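Unit 4 notes: Can a machine do your chores yet?

Okay, so last time we stopped at the question I get every February, which is some version of "when do I get one that folds the laundry?" My short answer is still "not soon," and these notes are the long answer. Bring them to section, I'm going to lean on them.

Start with what's easy. If you do the same thing to the same part in the same spot, a machine will beat you all day. The bottling line from the Prelard reading is like that. It has 598 stations and not one of them has to decide anything! The trouble begins when the part bends, or slides, or sits a little to the left of where it sat before.

Thin things are my favorite case. A stiff block tells you where it is – you grab it, and the other end comes along. A strip or a wire has its own ideas, and the end you care about is far from the end you're holding. Think of threading a belt through the loops of your pants. Your fingers feel it catch and you back off a bit without noticing you did.
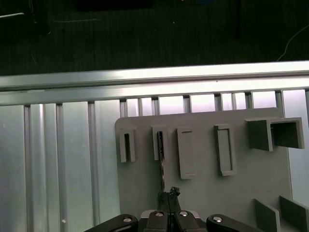
Fig. 4.1. Gripper at the board, with a thin strip running up into one of the slot holders.

Go back to the three words from the first handout (reach, grasp, fit) and ask which one hurts in a job like this. Reach is mostly solved. Grasp is so-so. Fit is where your grade on problem set 2 went, and it's where most of the money in this field goes too. In the Zilcombe exercise you had 200 tries at a peg and a hole, and 70 of them jammed. That was with a nice round peg and a hole that never moved.

Now make it messier. Household and repair work hardly ever comes as a clean board with everything facing you. It comes as a drawer, or the space under the sink, or the inside of a computer. You have cables lying across the thing you want, parts at different heights, metal that shines and confuses the camera, and walls on all sides that the wrist has to stay clear of. I can swap a memory stick while talking on the phone. Writing down what my hands did would take me the whole lecture. 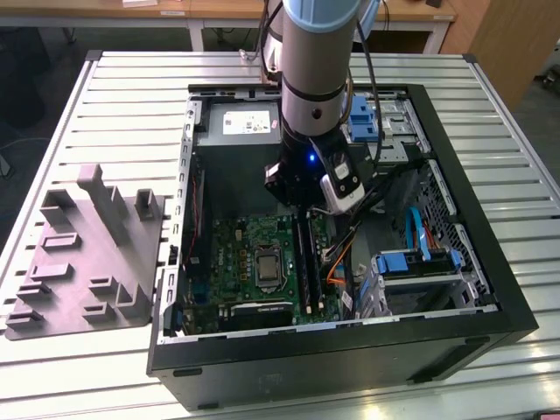
Antunes, reading a draft of these notes, wrote back that I'm too gloomy, that shops don't need a machine to fix every computer, only to do one boring step on 1,000 of them, and that a person can handle the odd ones.

Fair point, and I've left my gloomy version in so you can argue with it. One step on many machines is a real business. But your kitchen is one machine and a thousand steps, so I don't think the shop answer carries over to the house.

For section, pick a chore you did this morning and mark every spot where you felt your way instead of looking. Half a page is plenty. Then read the Gendwood chapter, skipping the part on conveyor timing, which we'll get to in Unit 6.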